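Two months of moving small parts into a tray

June 13, 2026

I started doing remote-control sessions on the two-arm setup in April. Before that I had only worked with a single arm that you push around by hand, so I want to write down how the two compare while I still remember what the first weeks were like.

The job is simple to say. There are a few small parts on the mat and a metal tray off to one side. The parts go in the tray. I sit at a pair of hand controllers, the arms copy what my hands do, and the software saves the joint positions and the camera views. One full run from start to finish is an episode. The target for this task was 3,000 episodes, split between me and Dilek Soylu. We stopped with 2,754 good ones, which Ferhat Kozan decided was enough to train on. I didn't argue.

With the old arm you took hold of the wrist and walked it through the motion. You could feel when the fingers touched the table, and you could feel when a part was jammed. The bad side was that your own hand and sleeve ended up in half the camera views, and moving two arms that way takes two people who know each other's timing well. We tried it once on a project called Pagano and gave up in a week.

With the controllers you get both arms and a clear view, but you lose the feel. I have no force feedback. Everything I know about contact comes from watching. For the first several days I came down too hard on nearly every pick. Dilek told me to stop looking at the fingers and look at their shadow on the mat, and that helped more than any setting I changed.

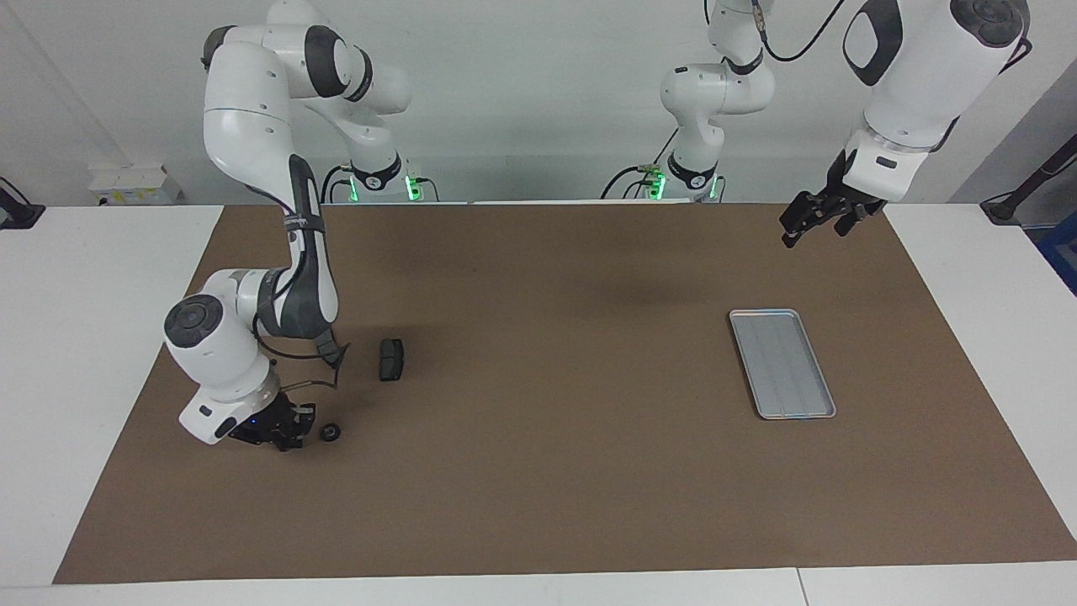 Right gripper down by the wheel, left one open on the far side of the tray.

The wheel is the part I spent the most time on. Lying flat, it gives you very little to grab. If the fingers come down even slightly off center, one of them lands on top and you have to back up and start the approach over. What works for me is to get the fingers low next to it, stop completely, turn the wrist until the opening lines up, and only then move in. The stop matters. When I skipped it I rushed the turn and pushed the wheel across the paper.

The block is easier to hold but it tips. I go in slower than I think I need to and close evenly. If it falls over I keep recording and pick it up from its side, as long as I can do that without a lot of hunting around. Ferhat wants some of those. A policy that has only seen clean picks doesn't know what to do after a bad one. He does not want episodes where I wave the arm around for a while deciding what to try, and he is right that I had too many of those in April.

The other thing I had to learn was what to do with the arm I'm not using. My left hand drifts when I'm concentrating on my right. On the controllers that means the left arm drifts too, and it all goes into the data. Dilek found a batch of mine where the left gripper slowly sank toward the table during every pick. We threw out 56 episodes over that. Now I park my left elbow on the armrest and check it before I press record.

We change where things start between episodes. The tray gets turned and moved, and the parts trade places. I used to do this by feel and ended up putting the tray in the same few spots over and over. Widero, the scheduling tool we use, now shows a rough layout before each run and I set the mat up to match. It's a little slower but the spread is much better.

On a good day I get up to 60 episodes done before lunch. After lunch I'm worse. My shoulders get tired and my motions get short and jerky, and you can see it plainly in the plots. I now do setup and review in the afternoon and leave the recording for the morning.

If I were starting over I would spend the first day just moving the arms with nothing on the mat. I would also watch my own episodes back on the same day. I put that off for two weeks and repeated the same mistakes the whole time.

Next is the Rustska task, which has lids. I expect to be bad at it for a while.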